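Notebook, bench 2, November
Refurb intake, Surusau batch
Entry: A. Castaño

Morning, 9:20. Started on the desktop towers from the Surusau offices. Teófilo Apaza logged the pallet in yesterday and put the asset list in the shared folder. The batch is 48 units, mixed age. Plan is the same as for the Wiltness job: open, clean, pull the drive, wipe or shred depending on health, fit an SSD, memory test, close. Pulled drives go to the cage with the unit number written on the label side in paint pen, not on tape. We lost two tape labels on the Wiltness job and it cost an afternoon matching serials.

First unit on the bench is tag 3568, a Dell tower. No bag of screws with it and no keyboard. Power cord off, held the power button in for five seconds, strap on. Side panel off and set against the wall behind the bench, inside face out so the paint does not get scratched again.

Dust moderate on the intake side. Vacuum with the antistatic nozzle first, brush second. Did not use compressed air indoors, the filter in the extraction hood is still waiting for a replacement.

Drive is in a blue plastic caddy in the lower bay. To take it out: data connector off first, then power, then squeeze the two tabs at the top of the caddy toward each other and lift. If it does not move with light pressure, stop and look for a cable caught against the bay. Do not lever against the drive board with a screwdriver. The rails flex outward to release the drive once the caddy is clear. 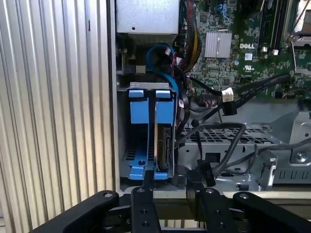
Tower open, drive still in its blue caddy. Power supply and wiring loom at top, heatsink and memory slots on the board side.

The blue SATA cable passes behind the top of the drive cage, so mind it when lifting. Pull on the connector body, never on the loop. Older SATA leads without a metal latch come off with a slight rock side to side. If the plastic lip on the drive's socket cracks, note it on the sheet and send the drive to shred after the health read, there is no point fitting it to anything else.

Power supply stays in for this batch. Check the fan by hand for rough bearings, then sniff at the vent. Anything that smells burnt goes to the Nigam shelf with a red tag. 3568 turned freely, no smell.

10:45. Drive from 3568 on the dock. Capacity reads 160 GB. SMART overall status passed, but 5 reallocated sectors and the hours are high. Under our rule that goes to shred regardless of the status line. Ran the single-pass overwrite anyway so that the drive does not sit in the cage with data on it until the shredder pickup. Certificate number to be filled in by Teófilo when Fudgate collects.

Question for Teófilo: do we keep the caddies? My view is yes, for the same chassis. An SSD will need a 2.5 to 3.5 inch adapter to sit in one properly. The adapter tray we have in the parts drawer has the side holes in the right place but sits slightly proud at the connector end. Tried it dry in 3568 and the power lead reaches without strain. The data lead reaches too but the bend is tighter than I like. A right-angle lead would fix it. Ordering a handful to try before committing the whole batch.

11:30. Memory. Reseated the modules after cleaning the contacts with isopropyl and a lint-free swab. Open both latches fully before lifting. Left memtest running over lunch.

13:10. Memtest one full pass, no errors. CMOS cell measured 2.7 V under no load, replaced. Clock had reset, as expected after the swap. Set date and time, drive mode to AHCI, boot order to network first for imaging.

Heatsink left in place. Fins were clear after the brush and the idle temperature in setup looked normal. I would not repaste on this batch unless a unit throttles during the stress run. Add a column to the sheet for it.

14:00. Imaging started on 3568 over the bench switch. Port 4 on the switch negotiates at 100 only, use another port until the cable has been checked.

Note on order of work. I did the vacuuming before the drive came out, and then had to do the bay a second time. From the next unit: drive out first, caddy on the mat, then vacuum the whole case in one go.

To do
Right-angle SATA leads, check what the Wiltness leftovers box has before ordering
New filter for the extraction hood
Paint pen is nearly dry, get two, white
T.A. to confirm caddy policy and whether Surusau wants the certificates per unit or per batch
Check cable on switch port 4

15:40. Image finished, first boot clean. Stress run left on until closing. Side panel stays off until the log has been read.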